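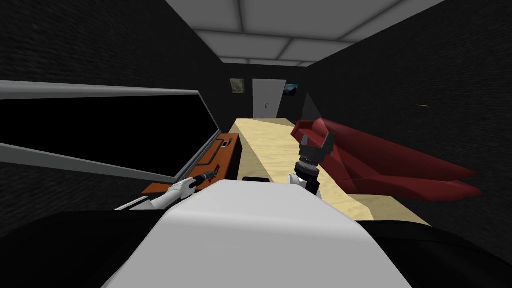 Chapter 8
Who Does the Work After the Robot Arrives?

Every automation project begins with a sentence somebody wrote in a proposal. The one we will follow in this chapter said that a two-armed robot would "free staff for higher-value tasks." Keep that sentence in mind. You will meet it again in your own working life, with the nouns changed, and you should learn to ask the same things of it each time. Free which staff? From what? Who decides what is of higher value, and does the pay go up along with the value?

The proposal was written for Petridis, a company that rents out furnished offices and meeting rooms by the day. Between bookings, each room has to be put back in order: desks cleared, tables reset, forgotten items bagged and logged. The people who did this were called room attendants. Management bought the robots from a supplier named Vindis, and the layouts were first tried out in computer simulation, where a model of the robot could be driven through a model of a room as many times as anyone liked.

Simulation is cheap, and it deserves the credit it gets for that. A simulated arm can knock into a simulated table all night and the only cost is electricity. But students should notice what a simulated room leaves out. The one built for Petridis had a long table, a sofa, a desk and a door. It had no guest coming back for her coat. It had no spilled coffee, and no attendant standing in the doorway with another room to finish before noon.

Kyriaki Manolakis, who had been an attendant for 10 years before the change, put it to us this way: "They asked me what I pick up. They never asked me how I know what to leave."

That remark contains most of what this chapter has to teach. Clearing a table looks like a moving job, and a moving job is what was measured. A good part of it was a judging job. Is the half-page of notes trash, or is it the only copy of something? An attendant answered that in a second, by habit, and the answer showed up in no one's time study.
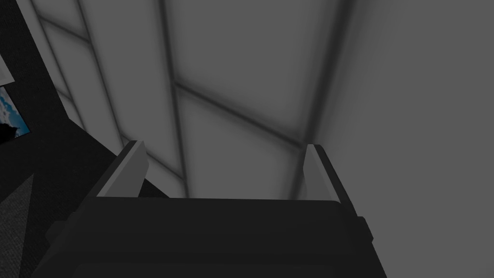 Ashwin Krishnan, the engineer who managed the rollout, disagrees with some of this, and his view should be heard. He points out that attendants complained for years about sore backs and split shifts, and that the lifting has in fact gone down. We accept the point about lifting. The split shifts are still there. They now belong to a smaller group with a new title, "room support," whose duties include resetting a robot when it stops and finishing whatever it had begun. The company's internal review, dated August 30, 2021, listed 1,464 such stops and called them "minor." It did not say how long each one took or who dealt with it.

Work of this kind tends to vanish from the books. The robot's hours are logged by the robot. The hours spent waiting on it are logged, if at all, as general duties. A manager who compares the two columns will conclude that the machine is doing very well.

None of this proves that the purchase was a mistake. It may have been a sound one. Our complaint is that the evidence offered for it could not have shown otherwise, and you should be wary of any claim that is built that way, whether it comes from a vendor or from a union.

Section 8.1 sets out how tasks are broken down before automation and what gets lost in the breaking. Section 8.2 looks at job titles and pay grades after the change, using records from Petridis and from a second employer, Dandora, where the attendants were consulted early and the results were mixed.

Before you read on, write down a job you have been paid to do. List its tasks as a supervisor would list them. Then list what you did in the gaps.

Key terms in this chapter: task analysis, residual work, deskilling, exception handling, job title inflation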